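Sondier Records Transfer

Sondier Records Transfer moves documents, forms and their history out of ageing file servers and retired document systems and into a current records library. It is supplied by Zalumico to councils, housing associations, colleges and other bodies that must keep records for a fixed period.

Each transfer begins with a survey of the existing store. Sondier reads folder names, dates, owners and access rights, and produces a report listing duplicate files, broken links and records past their retention date. No file is altered or removed at this stage. The customer's records officer approves the report before any copying takes place.

Files are then copied in batches of up to 2,000. Every batch is checked against the original, and a signed log is kept with the new library. Where a check fails, the batch is held and the administrator is informed by email.

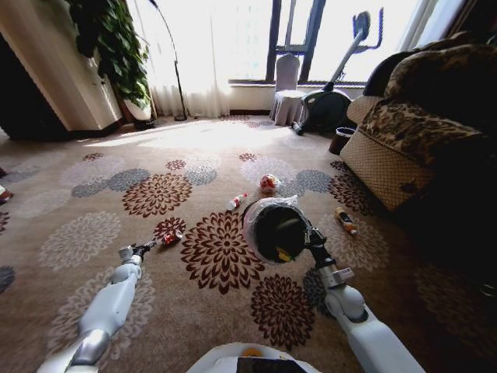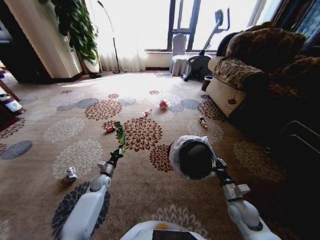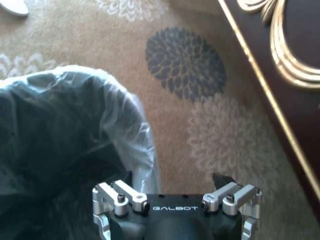
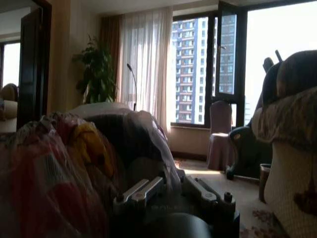

Access rights are carried across by role. Administrators may map old user groups to new ones on a single screen, and may save the mapping for later transfers. Version history is retained in full, including the name of the person who made each change.

The original store remains readable for 180 days after the final batch. During this period staff may continue to open older records through the Sondier search page, which shows results from both locations.

Licences and support

The standard licence covers 2 source systems and one destination library. Further sources may be added at any time. Telephone support is provided from the Nillthorpe office during working hours. Administrator training is led by Binta Briggs, and the next course will be held in January.

Requests for a survey should be addressed to Chukwuemeka Bashir, Customer Services, Zalumico, Nillthorpe.

Last updated: Fri 15 December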